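**Herkora revises its table-clearing guide**

Herkora, the home-storage group based in Woldegiorgis, has issued a revised edition of its guide to clearing shared tables. The new text covers small mixed goods: packaged snacks, sponges, cloths, toiletries and empty wrappers. It replaces the version released in March and drops the earlier advice to sort by size.

Under the revised method, items are grouped by where they will be stored. Food comes first. Cleaning supplies and textiles are set apart from it, and empty packaging is removed before any container is filled. The guide applies the same order to dining tables, coffee tables and desks.

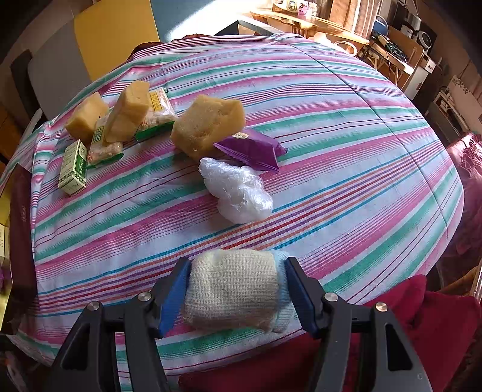
*Sponges and food packets share one table on a striped cover, with a rolled knitted cloth held above it.*

The change follows a survey of 390 households run with Vatar, a local housing association. Respondents listed 1,936 items left on tables at the end of the day. Wrapped food was the largest group, followed by cleaning supplies. Herkora says that mixed piles took up to seven minutes to clear, with most of the time spent on items that had no fixed storage place.

For snacks, the guide calls for a single open tray with raised sides. Goods should lie one layer deep, with labels facing up where possible. Cartons may stand at the back. Boxed cosmetics are to be kept out of the food tray — the printed storage conditions should be read before a shelf is chosen.

A metal tray with sloping sides is suitable for wrapped pastries and bars. Loose wrappers tend to collect among the full packets and should be taken out each time the tray is moved. 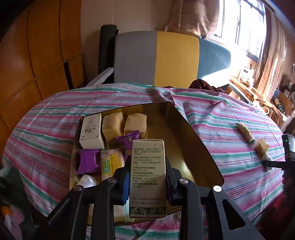 ## Availability

The guide is free in print at Herkora's office and at the Vatar service desk. Furkex, which handles distribution, will send copies to other housing associations on request. The print edition has two parts: the sorting order and a blank storage list for the household to fill in.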